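The Dish Rack Project, Part 2

Posted July 24, 2020

So the first thing to know about driving two robot arms by hand is that your shoulders will hate you. I thought it would be like a video game! It's closer to holding up a pair of curtains while somebody hunts for the screws.

I've been doing this for a few weeks now. We named the setup Tunstall, after the street my old apartment was on, and the job is mugs in, mugs out of the dish rack. I hold a pair of small leader arms, the big arms copy me, and every joint angle gets saved along with the video. One good run is one demonstration. We're at 473 of them as I write this, and Gemma Hollis (my partner in crime on the learning side) would like a lot more, please and thank you.

When people ask what I do all day, I tell them I move cups. The glass ones make me nervous every single time. With a ceramic mug you can be a little sloppy on the approach and the handle forgives you, but clear glass is hard to judge on a screen, and I tend to creep up on it like it's asleep. Gemma says the creeping shows up in the data. The policy learns my nerves right along with my technique, so now I'm trying to move at one steady speed even when I don't feel steady at all.

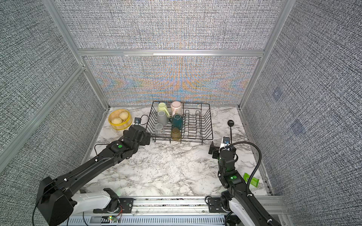
What I changed this month

Mostly the order I do things in. I used to grab whichever mug was closest, and the recordings were all over the place: left arm first, then right arm, then both at once because I was feeling brave. Gemma plotted the first batch and it looked like spaghetti. Now I clear one half of the rack before I touch the other, and I start each run from the same pose, elbows up, both grippers open. It's dull. The replays look so much calmer, though.

I also quit fixing my mistakes on the fly. Well, sort of. If I bump a prong and recover, I keep the run, and Gemma likes having those because the arm has to learn to recover from something. If I fumble for more than a few seconds, I stop and toss it. We had a long talk over lunch about where that line should be and I'm still not sure we landed in the right spot.

And I moved my chair back! Silly little thing, but I'd been leaning in to look at the real rack when I was supposed to be watching the camera views, and if I can see something the robot can't, I'm cheating on its behalf. The wrist view takes some getting used to. A finger takes up half of what you're looking at, the counter tips over sideways every time you roll your wrist, and you end up steering by whatever bright thing you can find. For me that's the yellow rim around the buns. As long as I know where the yellow is, I know where the corner of the rack is.
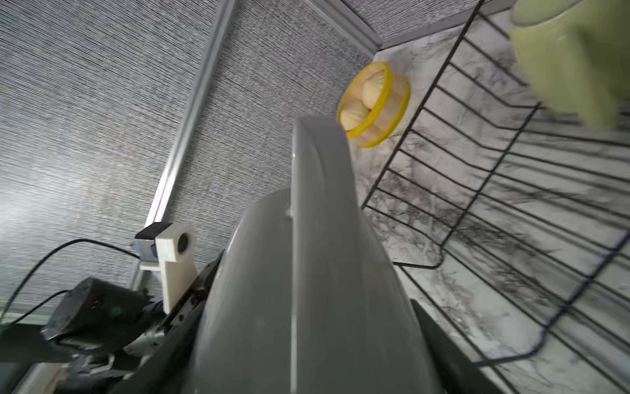
Wrist view, with the two buns just past the fingertip and the rack off to the right.

I'm doing batches of 20 now with a real break after each one, and water, and a walk down the hall. Past that my hands get lazy and the grasps drift down toward the base of the mug.

Next up is August, when Gemma trains on everything so far and I get to sit on my hands and watch it try. If it creeps up on the glass cup, I'll know whose fault that is. I also owe you all a post about how I set up the leader arms, since four of you asked for it after the last one. I'm working on it, it's just that the wiring pictures are a mess and I keep putting it off.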